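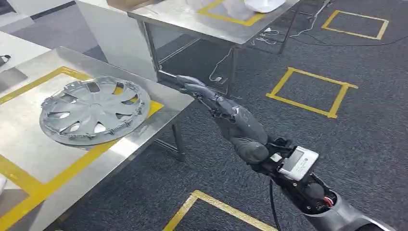 Novated lease ending, residual and excess km - pay out or re-lease?

Posted by Taras Chornovol in Leasing and Finance

My novated lease on a Drenden wagon ends in April. It was set up through Cunar and I have changed employers once during the term, with the lease carried across. The odometer will be over the estimate in the original quote by 2,000 km when it finishes. The payout letter shows a residual plus GST, and a separate line for an end of lease fee of $130.

Three things I can't work out from the paperwork:

Does the extra distance cost me anything, given it's a novated lease and I'm responsible for the residual anyway?

Can I re-lease the same car for a further 2 years, or does it have to be a new one?

If I sell it privately, do I have to pay the residual out first?

The car is in good nick apart from a scuffed rear bumper and tyres that will need doing before winter.

Raed Chidiac
Check which kind of lease you signed. Under a novated finance lease the kilometre figure is normally there to set the running cost budget (fuel, tyres, servicing), and there is no per-kilometre charge at the end. You carry the risk on the car's value, so the extra distance shows up in what it sells for. A novated operating lease is different - the car goes back to the lessor and excess distance is billed at the rate in the schedule. A residual quoted to you as payable suggests the first kind, but read the schedule.

Re-leasing the same vehicle is usually possible. The financier writes a new contract with the current residual as the amount financed, and a lower residual is set for the end of the new term. Your present employer has to sign a new novation agreement, so start that with payroll early. Ask for the interest rate in writing. Quotes often show only the deduction per pay, and that figure has the running costs mixed in with the finance.

On a private sale, the financier owns the car until the residual is paid. Either pay it out first and transfer the registration, or have the buyer's funds go directly to the financier against a payout letter. Some buyers will walk away when they see the encumbrance on the register. Check whether any surplus in the running cost account comes back through payroll, as it is generally taxed as salary.

Yurii Sirko
Just trade it in. Dealer sorts the payout, done in an arvo. I did mine at Roruvmont and had no dramas. Wouldn't bother fixing the bumper.

Aurora Pacheco
Agree with Raed on the main points. Two additions. The $130 fee should be listed in the fees section of the original contract - if it isn't, query it. And payout figures have an expiry date, so if settlement with a buyer or dealer slips past it, get a new letter before any money moves.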